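## 4. Preparing and Publishing an Episode

Use this section when you have a finished interview recording and want to release it as an episode of your book podcast. You need an Altulari account with Editor rights and a show that has already been set up (see Section 2). Screens may look slightly different if your show was moved over from Horkero.

### 4.1 Upload the recording

1. Open **Episodes** and select **New**.
2. Drag the audio file into the upload box. WAV and MP3 are accepted, up to 900 MB.
3. Wait until the status line reads **Stored**. Closing the tab before then cancels the upload.
4. Enter a working title. Listeners don't see it until you publish.

**Note:** If host and guest were recorded separately, upload both files in the same draft. Altulari lines them up by the first spoken word. Check the match by ear at the start and again near the end – long recordings can drift.

### 4.2 Add the book details

1. In the draft, open the **Books** tab.
2. Type the ISBN and press Enter. The title, author and publisher fields fill in on their own.
3. Choose the role of the book: **Featured** or **Mentioned**. An episode can have up to 2 featured books and any number of mentioned ones.
4. For a book with no ISBN, such as an advance copy, select **Enter by hand** and fill in all the fields.
5. Select **Save books**.

Translated books need one more step. Open the entry, select **Add contributor**, and enter the translator's name. It then appears next to the author's name in the episode listing.

**Caution:** Changing the ISBN of a saved book replaces everything in the entry, including text you typed yourself. Copy your notes somewhere else first.

### 4.3 Write the show notes

The show notes field holds 1000 characters. Anything longer is kept in the draft but left out of the feed.

1. Start with the guest's name and the featured book.
2. Add the mentioned books with **Insert list**. The list counts toward the limit.
3. Add links. Paste the full address, including the first part.
4. Select **Preview** and read the notes in both the phone and the desktop view.
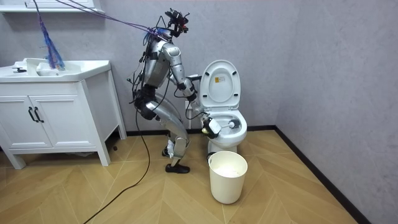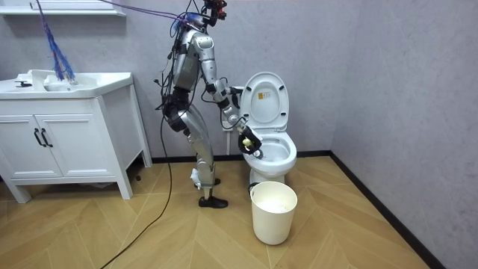

### 4.4 Check the transcript

Altulari makes a transcript after the upload is stored. An hour of talk usually takes nearly 20 minutes.

1. Open the **Transcript** tab.
2. Replace **Speaker A** and **Speaker B** with the real names. Each change applies to the whole transcript.
3. Search for the author's name and the names of the main characters. Correct any spellings that are wrong.
4. Mark passages read aloud from the book with **Quoted text**. They will be set in italics.
5. Select **Approve**.

Names that come up in every episode can be saved under **Settings > Word list**. The list is used for new transcripts only. To apply it to an older one, select **Run again**, which discards your corrections.

**Caution:** Get permission before you publish a long reading in full. If the publisher allows the audio but not the text, select the passage and choose **Hide from transcript**. A short marker shows where the reading took place.

### 4.5 Set the release date

1. Open **Release** and choose **Schedule**.
2. Enter the date and time. Times follow the time zone of the show, not of your computer.
3. If the book isn't out yet, turn on **Hold for publication day** and enter the publisher's date. The episode can't go out before then, even if someone selects **Publish now**.
4. Choose where to send it. Brilis and Lagman are both on by default.
5. Select **Confirm**.

To pull back a scheduled episode, open it and select **Return to draft**. Once an episode is out, you can still edit the notes and the transcript, but replacing the audio creates a new entry in some apps.

### 4.6 Messages you may see

| Message | What to do |
|---|---|
| Error 241 | The ISBN wasn't recognized. Check the digits, or enter the book by hand. |
| Tracks don't match | One of the files is shorter than the other. Upload the full recording. |
| Notes too long | Shorten the text or remove mentioned books. |
| Held | The publication date hasn't been reached. |

If a message stays after you've followed the step in the table, save the draft and write to support with the episode number.

Section 4 revised 18 May 2026, Aatos Harju. The Horkero import steps that were here until April are now in Section 7.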